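Looking After Printed Tablecloths and Table Covers

Posted Sunday, May 29, 2022 in Kitchen & Linen

A printed cloth takes more abuse than a plain one and shows it differently. On plain white linen a stain is the problem. On a full-color print the trouble is usually fading, creasing along the same fold year after year, and pale patches where someone scrubbed too hard. Most of this can be avoided with a few changes to how you wash, dry and store it.

Before the first wash

Read the care label, then test the dye anyway. Dampen a white rag, press it on a dark part of the print near the hem and hold it there for a minute. If color comes off on the rag, wash the cloth alone in cold water until the rinse runs clear. Don't rely on vinegar or salt to set the dye. Neither does much for modern prints, and I stopped bothering years ago.

Check the hem while you are at it. Cheap cloths are often finished with a single row of stitching that starts to go in the second or third wash. Running another row inside the first one takes ten minutes on a machine.

Cotton shrinks. If you are buying for a particular table, allow an extra 4 inches in each direction.

Washing

Cold or cool water, gentle cycle, wrong side out if the cloth is small enough to fold in on itself. Use a liquid detergent without bleach or brighteners. Powder can sit in the folds of a big cloth and leave chalky marks that look like fading until you rinse again.

Don't overload. A large cloth should have the drum to itself, or share it with a few napkins of similar weight. Towels are the worst company for a print. They rub, and they leave lint on anything dark.

Polyester prints hold color better than cotton but hang on to grease. Work a drop of dish soap into the spot with your fingers before it goes in the machine.

Stains

Coffee and tea: cold water from the back of the cloth, then a little detergent. Leave it for half an hour and wash.

Red wine: blot, then cold water. Skip the hydrogen peroxide unless you have tested it on the hem. It will lift the wine and can lift the print with it.

Candle wax: let it harden and lift off what you can with a dull knife. Put brown paper over and under the rest and go over it with a warm iron, moving to clean paper as it soaks through.

Turmeric and curry: wash right away, then dry outdoors. Sunlight fades turmeric, though it fades the cloth too, so bring it in as soon as the yellow is gone.

Ballpoint ink: rubbing alcohol on a cotton swab, working from the outside in, with a rag underneath. Test first.

Drying and ironing

Line dry in the shade. Hang it over two lines if you have them, so the weight is spread and you don't get one hard crease across the middle. If you use a dryer, take the cloth out while it is still slightly damp.

Iron on the wrong side. Some prints sit on top of the fabric like paint, and a hot iron on the right side will make them shiny or sticky. Start at the center and work out, with a second table or a chair beside the board to keep the ironed part off the floor.

Using it on a work table

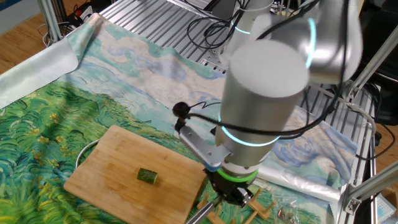
Plenty of people put a cloth on a table that gets used for more than meals – sewing, repairs, potting seedlings, equipment of one kind or another. A few things help. Put a felt or rubberized underlay beneath the cloth so it doesn't creep. Set a board or cutting mat under anything heavy or anything with metal feet. Turn the cloth end for end every month or so if one side of the table gets more daylight than the other.

Clips at the corners are better than tape. Tape residue picks up dirt and is hard to get out of woven fabric.

Storage

Roll large prints on a cardboard tube, right side out, with acid-free tissue around the outside. If you have to fold, fold in thirds one time and quarters the next so the creases fall in different places. Never store a cloth with starch in it – silverfish like starch.

I go through the linen shelf every April, refold whatever has been sitting, and check for yellowing along the edges. Anything past saving gets cut into napkins or drawer liners.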